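Ultard G2 parallel gripper with wrist camera, long-term review
Nazanin Safavi, December 2023

We bought the Ultard G2 in September to replace a Sjöberg unit whose fingers had worn at the pivots. It has since run 3000 grasp cycles on our test arm, split between bench work and floor pick-up in a domestic room with a tiled floor.

Mounting took one afternoon. The flange pattern is standard, but the supplied screws are too short for an adaptor plate and we had to order longer ones. Firmware is set over USB and holds its settings after a power cut, which the Sjöberg did not.

The wrist camera is the weak part. Auto exposure meters for pale flooring, so dark upright objects lose nearly all surface detail and only their edges against the floor remain useful. 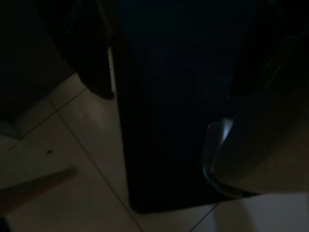

Fixing the exposure at 23 ms helped with this, at the cost of blur during fast approaches. Hui-mei Hsu wrote a short routine that changes exposure with arm speed, and we now leave it on.

Grip force is adjustable up to 60 N and repeats well. Thin, flat items remain difficult - a shallow plate has to be taken by the rim, and the fingertips need a slower closing speed than the manual suggests.
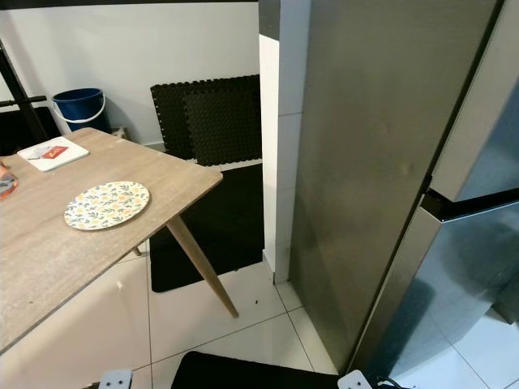
Cable routing could be better. Ours needed an extra clip after 2000 cycles to stop it rubbing at the wrist joint. Spare pads come from Purkovska and arrived within the week.

Good mechanics, average optics. I would buy the version without the camera and fit a separate one.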